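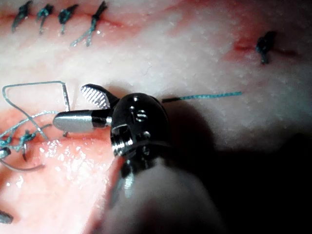

Trainee surgeons and theatre nurses in Kirnader will be able to practise their stitching in the evenings from next month, when the Ondstead skills room extends its opening hours. The room has until now closed at 5pm, which ruled it out for most people coming off a day shift. Everyone who books is given a practice tissue pad and asked to work along a cut in single stitches, each one tied and trimmed before the next is started. Four knots in a row over a thin red line, in dark blue-green thread, is the sort of work expected by the end of a first evening, although the tails may still be left at different lengths.

The new sessions will run from 6pm to 9pm, with 11 places at each. Bookings opened this week and 29 people had put their names down by the time the office closed on the first afternoon.

Nhyira Frimpong, who manages the room, said the demand had been there for a long while. "We had people asking whether they could come in before breakfast," she said. "The pads and the thread were sitting in the cupboard and the lights were off."

The course follows a short workbook written by Theophilus Dankwa, a retired general surgeon who taught in Kyei before moving to the town. It covers spacing, the depth of each bite and how tightly to pull a knot down. Dankwa asks learners to leave a gap between stitches that they can judge by eye, and to stop and look along the whole cut after every second knot.

"Most beginners pull too hard," he said. "The edges should meet and lie flat. If they bunch up, take it out and do it again."
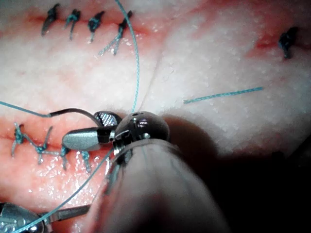 Knotted stitches along two cuts in a tissue pad at the Ondstead skills room.

Learners will start with a straight cut and move on to a second one on the same pad if time allows. Thread, needles and pads are included in the fee, which is 13 a session for trainees and is waived for students in their final year. Grutico, the supplies firm on the station road, has agreed to provide about 300 packets of thread for the first term.

Edem Nartey, a theatre nurse who tried a pilot session in July, said she had gone in able to tie a knot but without much idea of how to keep a row even. "My first three were all over the place," she said. "I kept the pad for a bit to show my sister, then I had to give it back."

Pads are collected at the end of each session and must not be taken out of the building. Learners should tie back long hair and bring indoor shoes – lockers are available by the side entrance, but they need a coin.

A separate session on running stitches is planned for later in the year, led by Wahyudi Rondonuwu. Dates have not been fixed. Anyone who has already finished the workbook can ask to be added to the list at the front desk.

Print this page | E-mail this to a colleague

Recent items
Side entrance to stay open until 9.30pm
Dankwa workbook: corrected pages now available
Car park resurfacing to begin behind the Ondstead building
Call for tutors for the spring term

Contact us | Copyright Ondstead | Back to top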